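Brendis mill back sawing maple after spring flood

The saw is running again at Brendis. First logs went through at 7 a.m., a stack of hard maple that had been sitting in the upper yard since before the river came up. Second shift is not back yet. Kiln number two is still down.

The mill, on the low side of Trosura where Depot Street meets the river road, took on water in the spring when the creek backed up behind the railroad culvert. The saw hall floor went under. So did the boiler room, the sharpening shop and most of the office, including the filing cabinets, which is why a lot of people around town got a phone call this summer asking what exactly they had ordered.

Owner Anneli Aaltonen said the first job was mud, then wiring, then more mud.

"We'd get a room clean and then pull a panel and there it was again," she said, standing in the yard Tuesday-style in rubber boots even though the yard is dry now. "I stopped opening things for a while."

The mill has 21 people on the payroll. All but two are back. One retired over the summer, the other took a job with the county road crew and says he likes it.

What it saws: hard maple mostly, some yellow birch, a little ash when it comes in. Boards go to furniture shops, stair builders, a couple of school wood shops and Berix, the flooring company over the ridge, which takes the biggest share. Berix bought from other mills while Brendis was shut. Aaltonen said the first truck back to Berix is loaded and the rest of the year's order has been talked over, but she would not say how much of it she got back.

"Less than I wanted. More than I was afraid of."

Loggers feel it too. With Brendis closed, the nearest buyer for good maple logs was a long haul, and several landowners on the north road simply did not cut. Some who did cut let the logs sit. Maple does not like to sit in warm weather, it stains, gray and blue streaks running in from the ends, and stained logs bring pallet money. One landowner said he had a whole landing go that way by July. He has sold it for firewood.

The yard is taking logs again at the old hours, with one change. Trucks now come in by the upper gate only. The lower gate is closed until the town fixes the shoulder of the river road, and the town says that will be after the culvert, and the culvert belongs to the railroad. So the upper gate. Drivers should expect a wait in the morning, there's only room for one truck to turn.

On prices, Aaltonen would only say the posted sheet is up by the scale and it will change. Clear white maple is wanted, same as before the flood. Boards with color or knots are a harder sell to the flooring people, but the smaller shops have been asking for them. She said she plans to keep a rack of character boards, the ones with streaks and small knots and wavy grain, for walk-in buyers. Those used to get chopped up for short stock.

The retail shed itself opens Saturday mornings again later in September, says the sign, although a second sign on the same door says to call first. We would call first.

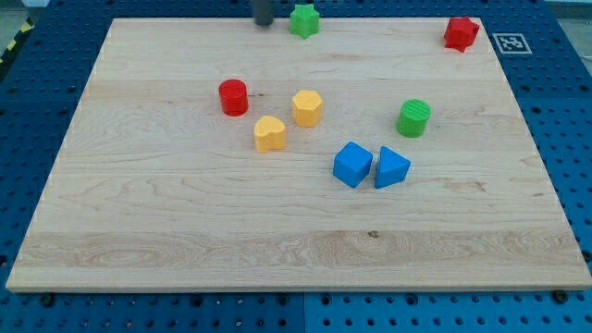
Kiln number one was never under water and has been drying since the power came back. Number two lost its fans and its controls. A part is on order, it has been on order a good while. Until it shows up the mill can only dry half of what it used to, and some lumber will be sold green or air dried in the sheds up the hill. Furniture shops that want dry stock are being told to get there names on the list now.

Insurance covered the building but not the stock on the ground, according to Aaltonen. The loss on sawn lumber came to 155 packs, most of it silted through and no good for anything with a planer in the plan. A bank loan covered payroll through the worst of it. She did not want to talk about the loan.

The flood wall question is still open. Barbu, the engineering firm the town hired after the water went down, gave selectmen two choices at last month's meeting: a low berm behind Depot Street, or a bigger culvert under the tracks and no berm. The berm is cheaper and would take out the ball field parking. The culvert needs the railroad to agree. Neither one is in this year's budget. A public hearing on both is set for 7 p.m. at the town hall, upstairs, date to be posted on the door and at the post office.

Aaltonen said she will be there and she knows which one she wants. "The water came through that pipe. Fix the pipe."

In the meantime the mill has moved what it can. The motors in the saw hall now sit on raised concrete pads. The sharpening shop is on the second floor, which the man who does the sharpening is not thrilled about, blades are heavy. Office files are going up there too, what is left of them.

Customers who had lumber on order before the flood and have not heard from the mill should stop by the office with any paperwork they have. A receipt is fine. So is a text message. Office is open until 2 most afternoons, use the side door, the front one sticks.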